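The plot by the allotments: a wildflower update

It's April 10, 2019 as I write and I've just come in from the Udden strip with mud up to my knees, so excuse the state of this item! The short version is that the meadow is on its way. We have 696 square metres cleared and raked, the seed is here, and the soil is finally warm enough to take it.
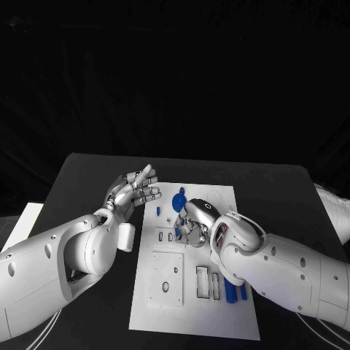 A white sheet on a dark grey table.

Wim Verbeke has been on at us for years to try yellow rattle, and this is the spring we listened. It's a modest little plant that feeds off the roots of grass and weakens it, which lets the cowslips and knapweed get a look in. Wim sowed his test patch last autumn and the first seedlings are up – tiny, toothed leaves, very easy to step on. Please keep to the mown path until May.
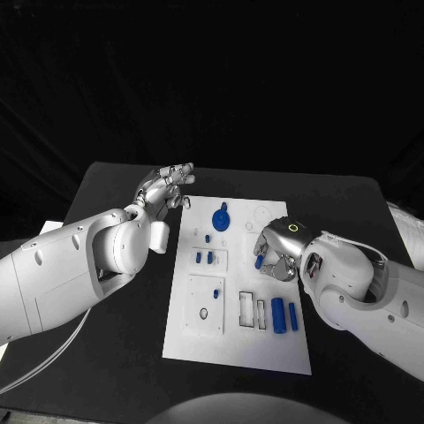

The rest of the mix is oxeye daisy, bird's-foot trefoil, self-heal and a bit of red clover. We sow at 3 grams per square metre, which looks like nothing at all in the bucket, so stir it into dry sand first and you can see where you've been. Scatter half walking one way and half walking across it. Then tread it in. Don't bury it, don't water it in with a hose, and don't be tempted to add feed. Poor soil is what these flowers love.

Kelly Lockwood is bringing 4000 plug plants for the damp end by the ditch, mostly ragged robin and meadowsweet (my favourite smell of the whole summer).

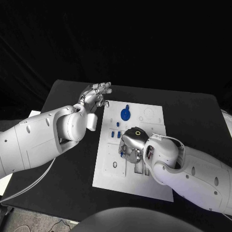 They'll want planting a hand's width apart, in loose clumps, and a good firm push with the heel of your hand. Bring a dibber if you own one. An old broom handle does just as well, and I'm rather attached to mine. Last year's clumps have come through the winter beautifully, by the way, and I saw an orange-tip butterfly working its way along them this morning!

Children are very welcome. There are 6 short rakes in the shed and plenty of small buckets.

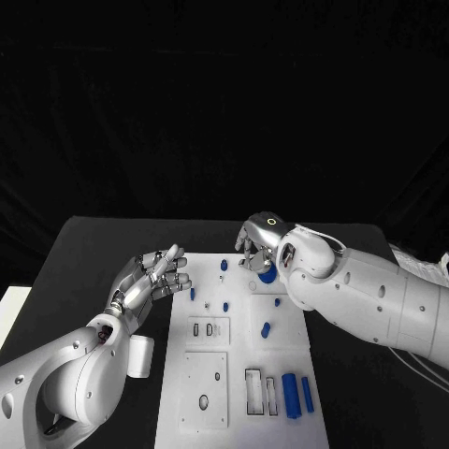

What to bring

Stout boots, gloves, a mug and something to kneel on. Tea and flapjacks will be by the gate on the Ó Ceallaigh side.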